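Logging my commute, part 2: where the minutes go

After the first post, Jucélia Coutinho wrote in to ask why I time every segment of the drive when the phone already gives a total. The total is useless for this purpose. It tells me the trip was slow but says nothing about which mile was slow.

The log now has 264 trips in it, all between home and the Gronow office, all on weekday mornings. Each trip is split into seven segments, and each segment ends at a fixed landmark I can pass without looking for it. I press one button on the steering wheel at each landmark, and a small script called Vinix writes the time to a file.

Choosing landmarks

A good landmark is large, close to the road and visible in bad light. My first attempt used side streets. Street signs are small, and in January I missed the one at Doherty so often that I threw out most of a month. Buildings with big lettering work better. They also need to sit well before or after a signal. If the marker is at the stop line, the wait at the light lands in one segment or the other depending on where I happen to be in the queue.

On wide roads I use car dealerships where I can. They tend to be set back a little, with the name in capitals on the upper wall.
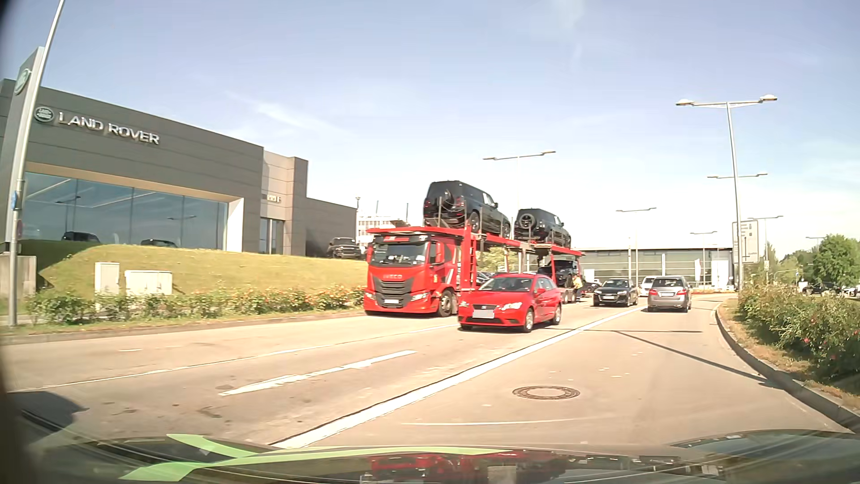
What the numbers show

Median trip is 2,264 seconds -- no, that was the old route. The current one is 1,970, and the worst trip in the log is 3698, in March, with a water main open on Gramov.

Five of the seven segments barely vary. The spread is almost all in segments three and six, and each of those contains one left turn across traffic. Leaving before 7:10 takes 170 seconds off segment six and does nothing to segment three.

Ruairí Mac Mathúna suggested replacing the left in segment three with three rights. I have nine trips that way so far. The median is slightly worse and the spread is much smaller -- I'll keep going until I have 30 and then post the file.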